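This site uses cookies. OK / Settings

How does a grain mill work?

Ever wonder how hard little wheat seeds turn into soft flour? A machine does it! Lets look inside one.

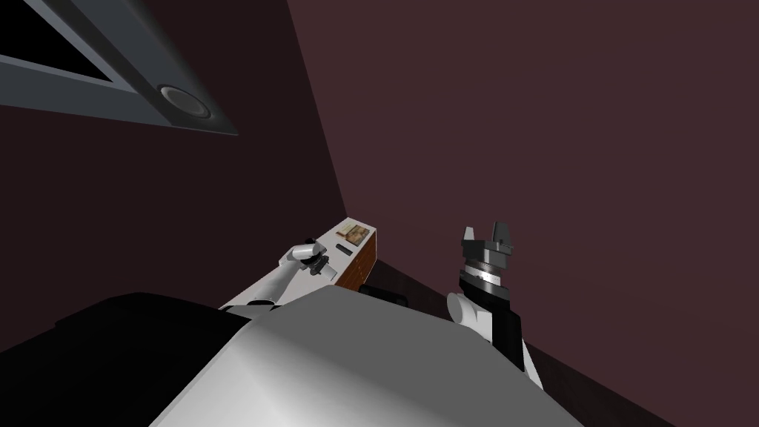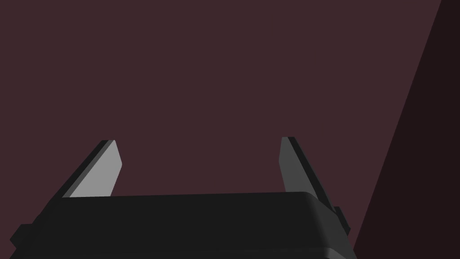 First the grain goes in the top, in a big funnel called a hopper. Down it slides. Then comes the crunchy part: 2 steel rollers, spinning toward each other. One goes faster than the other, so the seeds get ripped open as well as squashed. Crack!

Next, sifting. Shake shake shake. Small bits fall through the screen, big bits go back for another turn. At the mill in Bretitville the grain goes around 6 times before its fine enough for for cake.

Long ago people used flat round stones, turned by water or wind. Slow work! Some mills still do it.

Try it: crush a few oats with a spoon. Hard, right? Now think of a whole truckful.

2 comments | 2,081 shares

Contact Kindus | Back to top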